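Learning to juggle at my age, week whatever this is

21 May 2026

Filed under: hobbies, things I drop

So I can juggle now! Three balls, both hands, and last night I got to 83 catches in a row before the cat walked through and I lost my nerve. If you read my February post you'll remember that I couldn't do two throws without chasing something under the couch, so please allow me a little victory lap before I get into the how.

A few of you wrote to ask what I was following. The short version is that I started with a library book, got frustrated, and then found the Tuesday evening group at the Dosside rec center. I went in expecting college kids with flaming torches and it was mostly people in work clothes, standing around in socks, dropping things and laughing. Thảo Trình runs the beginner corner. She watched me throw for maybe ten seconds and told me I was passing the second ball straight across instead of tossing it up, and she was right, and I'd been doing it that way for weeks. I had practiced it so well!

If you've never tried, the basic pattern is called a cascade, and every ball goes up and over to the other hand in a sort of lazy sideways eight. The throws should peak a little above your eyes. The thing your body desperately wants to do is hand the second ball across low, the quick way, because that feels safe. It works fine with two balls and falls apart the moment there's a third one. My homework was one ball for an entire week. One! Back and forth, same height, while the rice cooked, while my sister was on speakerphone, while the printer at work did its warming up thing.

Then two balls for another week. Throw, throw, catch, catch, stop. Thảo has everybody say it out loud, and you feel silly for the first evening and then you find yourself muttering it in the shower.

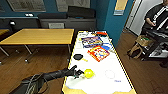 I should say something about what to throw, as I got this wrong too. I started with tennis balls because I had them. Tennis balls are light and they bounce, so every drop turns into a trip across the room, and I swear half my early practice time was walking. The group has a big bag of beanbags made by Trollel, the squishy kind that land with a thud and stay put, and I improved in one evening just from borrowing those. I've since bought my own set (green, slightly too big for my left hand, I love them). You can also make them from socks and dry rice. Double up the sock. I'm still finding rice behind the bookcase.

Other things that helped me, in no order. Practice over a bed, so that you don't have to bend down as far. Face a wall if you tend to walk forward, which everybody does, because we throw away from ourselves without noticing. Keep your elbows near your ribs. Look at the top of the pattern and let your hands sort themselves out, and yes, I know how annoying that sounds, I was annoyed too, but there is a moment when your hands start catching things you aren't looking at and it is SO much fun.

And short sessions! I was doing an hour on Sundays and getting nowhere. When I switched to a few minutes here and there, every single day, it started to stick. I'd finish on a bad night with nothing working and pick the balls up the next morning and there it was, smoother than I'd left it. I have no idea how that works and I'd love to read something good about it if any of you have a suggestion.

The best evening so far was the potluck at the Huỳnh place on the corner, where one of the regulars tried to teach eight of us to pass in pairs between the dessert table and the coats. My partner was a retired bus driver with wonderful timing and I hit him on the glasses twice. He was very nice about it. We got six passes in a row at the end and yelled so loud that someone came in from the porch to see what was wrong.

What next? Well, the club record for three balls is 478 catches by someone who joined the same month I did, so naturally I'm now thinking about that all day long. I want to get to 100 first. I'd also like to learn the reverse cascade, where the balls go over the top instead of underneath, and my left hand is fighting me on it. It throws too far out every time. I've been giving it extra practice by brushing my teeth lefty, and so far that has mostly been bad for the mirror.

If you're near Dosside and feel like coming along, beginners start at 7 and there are always spare beanbags in the bag by the door. Wear shoes you can slip off. I'll be the one in the far corner counting out loud.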